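蓝白布上的那些小事:洗、熨、补、收

上个月搬家,翻箱底翻出一叠织布桌巾,蓝白底子,上面一道一道浅黄的短斜线。我婆婆那辈人攒下来的,叠得死死的,折痕都发黄了。我本来想剪了当抹布,结果洗完一条铺上桌,哎呀,舍不得了!整个厨房都亮堂起来。这阵子我就跟这叠布较上劲了,下面是我摸出来的一点门道,想到哪写到哪,有些你们肯定早就会。

先讲洗。带凸起线脚的布最怕跟有拉链的裤子一起滚,一滚就勾丝。我的第一条就是这么毁的,拉出来一根黄线有手掌那么长,心疼死。现在一律翻面,装网袋,轻柔档,转速能调多低调多低。洗衣液我用 Duvach 的无香型,倒半盖就够(瓶子上写一盖,别听它的,冲不干净布会发硬)。第一次洗之前拿块湿白布在角上按一按,看看蓝色掉不掉。掉色的话头几回单独洗,水凉一点。

折痕发黄的地方,我拿温水加小苏打泡了一个晚上,淡了很多,没全掉。漂白水千万别碰,蓝的会变成一种说不出来的灰紫色,别问我怎么知道的。

晾的时候趁湿把四个角拽一拽,对边对齐了再夹。夹子夹在边上那道卷边里,别夹在布面上,不然干了是一排小耳朵,熨都熨不平。太阳太大的中午我会收进来晾阴,傍晚五点以后再挂出去。

熨烫呢,反面朝上,底下垫一条旧毛巾。毛巾一定要垫!凸起来的线陷进毛巾里,熨完翻过来还是鼓鼓的,直接压在硬板上就扁了,看着像印上去的。喷一点水,熨斗往一个方向推,顺着布纹走,斜着推会把布推歪。我有一条就推成了平行四边形,后来只好重新打湿再拽回来。

勾丝了怎么办?别剪!拿一根粗一点的缝衣针,从旁边把线一点一点往回挑,每一针挑一点点,挑上十来针那个线圈就缩进去了。实在缩不进去的,用针把线头带到背面打个小结。我原来用剪刀剪,剪完那一排斜线就一根接一根地松,越松越长。

配线这个事我多说两句。浅黄看着简单,买起来要命,店里一拿出来不是偏柠檬就是偏奶油。我在 Betamari 的布艺摊前站了半天,最后买的是331号,拿回家白天看对,晚上灯下稍微深了一丁点,能接受。建议把布带着去,走到窗边比。线一次多买一卷,补东西的线总是差最后那一小截。

再讲桌上的油点子。刚滴上去的,马上撒玉米淀粉,放着别管,吃完饭再刷掉,然后点一滴洗碗的洗洁精,用手指肚揉。隔了夜的就麻烦些,要多来两遍。酱油我是用白醋兑水点的。红酒……我家不喝红酒,这条帮不上忙。

小金属件搁在布上也有讲究。顶针啊钥匙圈啊,边缘带毛刺的最会勾线,我以前做针线活随手往桌巾上一撂,再一拖,完蛋。现在桌角放一只浅碟子,金属的东西都进碟子里。捡的时候直直往上提,别在布上蹭着拿。潮的金属也别过夜,锈印子我用柠檬汁加盐救过一回,救回来七八成。

收纳我改成卷的了。叠着收时间长了折痕处会断线,卷起来就没这个问题。找个粗纸筒,外面裹一层白棉纸,布面朝外卷,卷完用布条松松系一圈,不要用橡皮筋(橡皮筋老化了会粘在布上,恶心得很)。我一共卷了11条,塞在 Brultwood 那种带盖的长木箱里,正好一层。箱子里丢两块雪松片,樟脑丸味道太冲,铺上桌吃饭的时候全是那个味儿。每年一月拿出来抖一抖,换个方向重新卷。

有补得太多实在上不了桌的,裁成方块,两层对缝,就是隔热垫。中间夹一层旧牛仔布更好用,端砂锅都不烫手。边角料我缝了几个小针包,里面塞的是干咖啡渣,针插进去不爱生锈,就是得晒透了再装,不然会霉。

哦对,垫在缝纫台上当台布也不错,细小的东西掉上去不弹也不滚,比光板桌面好找多了。铺的时候往下多垂一点,拿长尾夹在桌板背后夹住,干活就不会跟着跑。

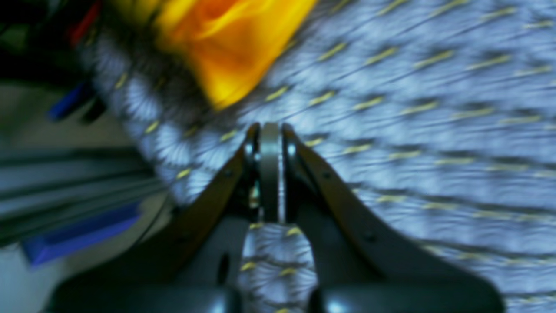 Whitfield 留言:熨的时候垫毛巾这招我试了,确实鼓回来了,不过我家那条毛巾掉毛,沾了一布的白绒,后来换成旧法兰绒床单叠四层,好用。另外想问一下,你那个咖啡渣针包晒几天才算晒透?我晒了两天捏着还是有点潮,不太敢装。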